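Zemach Geometry Workbench: Setup Guide

Section 4. Building a triangle area worksheet

This section covers making a worksheet page in which students find the area of a triangle from its base and height. It assumes you have already created a class (Section 2) and chosen a page layout (Section 3). If you are using the Multau reader on student tablets, check that the reader is signed in before you begin.

4.1 Before you start

The worksheet uses the formula: area = 1/2 x base x height. The height must be measured at a right angle to the base. Students often use a slanted side by mistake, so the Workbench draws the height as a dashed line by default. Leave this setting on for the first few pages.

Units are set once per worksheet. You cannot mix centimeters and inches on the same page.

4.2 Creating the page

1. Open the Pages menu and select New Page.
2. Select Triangles, then Area.
3. Enter a title. Titles can be up to 80 characters long.
4. Choose the unit of length. The area unit is filled in for you.
5. Select Create. The page opens in the editor with one blank problem.

Note: If the Triangles entry is gray, the geometry pack has not been loaded. Go to Settings, then Packs, and turn on Drindholm Geometry.

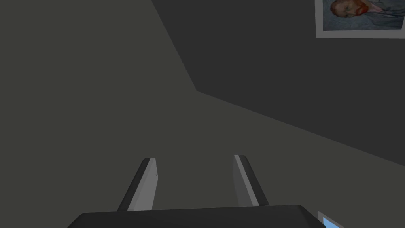
Figure 4-1. Two fingers, gray wall behind.

4.3 Adding a problem

1. Select the blank problem.
2. Type the base in the first box and the height in the second. Whole numbers and decimals are accepted. Fractions must be entered with a slash, such as 3/4.
3. Select Draw. The triangle appears with its labels.
4. Drag the top vertex left or right to change the shape. The base and height stay the same, so the area does too.
5. Select Save Problem.

To add another, select the plus sign under the last problem. A page holds up to 20 problems.

Caution: Dragging the top vertex up or down changes the height and overwrites the number you typed. Lock the height first with the padlock button.

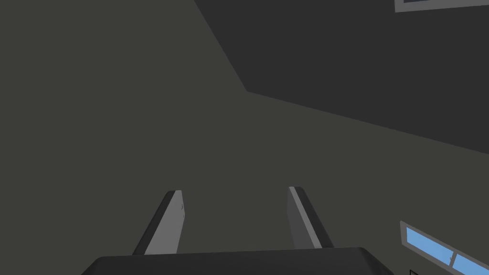 When the top vertex is dragged past either end of the base, the triangle becomes obtuse and the height falls outside it. The editor extends the base with a thin line so that the right angle can still be marked. Keep these problems for the second half of the page if the class is new to the topic.

4.4 Setting the answer key

1. Open the Key tab.
2. Select Fill Key. The Workbench works out each area.
3. Check at least one answer by hand. For a base of 8 and a height of 5, the key should show 20.
4. Set the number of tries. The default is 3.
5. Choose whether a missing unit counts as an error.

Note: Answers are rounded only when you set a number of decimal places. Otherwise the full value is shown.

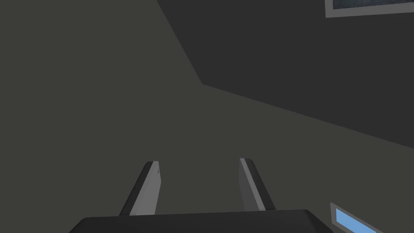

If you change a base or height after filling the key, the old answer stays until you select Fill Key again. A small triangle next to the problem number marks any answer that is out of date.

4.5 Printing and sharing

1. Select Share.
2. Choose Print or Send to Reader.
3. For print, set the scale to 100 percent. Other settings change the drawn lengths, and students who measure with a ruler will get different numbers.
4. For the reader, pick the class and select Send.

Error 769 means that the page has no saved key. Return to 4.4, fill the key, and send again.

Pages made with the Vlachou template print two problems to a row. To print one to a row, go back to Section 3 and change the layout before sharing.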